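Cludine Table Oil — clear, matt, for indoor wood

Stock code 123. Tin size 600 ml. Made for us by Kazmi, sold through Bruler and the Pluton trade counter. Page updated 1/26/22, prices to follow when we get them.

For pine, ash, birch and other pale woods. Tables, shelves, bread boards (see note on food further down). Not for floors.
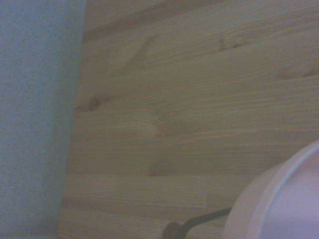
Light wood, grain left showing.
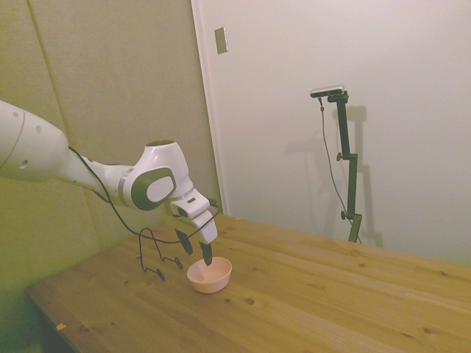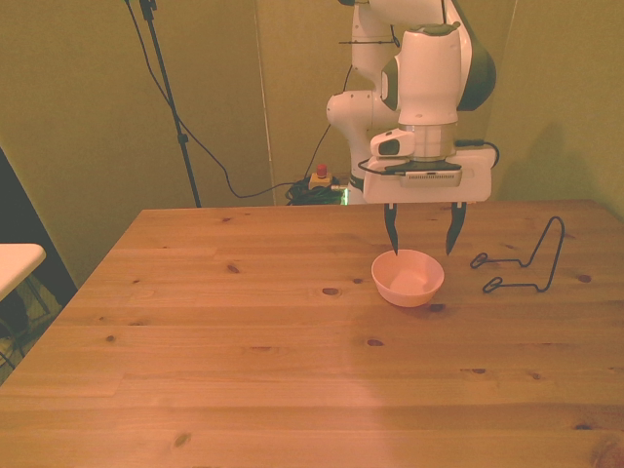 Bruler's counter passed on a remark from one customer that the old recipe turned her pine orange inside a year, and could we please say plainly whether the new one does the same. Fair question. The new one has less linseed in it and yellows less. It still yellows a bit. All pine does, oil or no oil, and faster near a window. If you want it to stay very pale use the White Tint version, same tin, grey lid.

What you need
Lint free cloth, two of them. Fine sandpaper. Gloves if your hands are touchy. No brush, brushes leave too much on.

How to put it on
Sand lightly along the grain, wipe off the dust. Stir the tin, don't shake. Thin coat with the cloth, leave 11 minutes, wipe off everything that hasn't soaked in. And we mean everything — most of the sticky table emails we get are from this step. Leave overnight. Second coat same way. Third coat only on the top, legs and undersides are fine with two.

Room should be warm and aired. Below 10 degrees it just sits there and sulks.

Drying
Touch dry overnight. Light use next day. Full cure is a week, so keep wet cups and plant pots off it til then. Bowls and plates are ok after a couple of days if the bottoms are dry. Unglazed foot rings can scratch a new finish, so put a mat under.

Food
Fine for boards and tabletops once fully cured. Contains no nuts oils. Data sheet on request.

Safety
Oily cloths can heat up and catch fire on there own. Lay them out flat outside to dry, or soak in water before binning. Do not scrunch them up in a bucket. Keep tin away from children.

Looking after it
Damp cloth, mild soap, dry it off. Fresh coat once a year, we do ours in May. Rings and small marks — rub with fine paper, dab of oil, wipe, done. You don't have to redo the whole top, which is the main reason to pick oil over varnish.

Sizes
600 ml — in stock
1000 ml — back in stock soon, ask
White Tint, 600 ml only

Returns: unopened tins only.

Comments (4)

pinetop
Two coats on a old kitchen table and it came up lovely. Smell gone by the third day. Would of liked a smaller tin.

Mags R
Does it go over wax? Tried it on a corner and it went patchy.

Cludine
Hi Mags, no, wax has to come off first. White spirit and a rag, then sand, then try again.

shelfman
Left it on half an hour by mistake and it went tacky. Rubbed it down with more oil on a cloth and that sorted it.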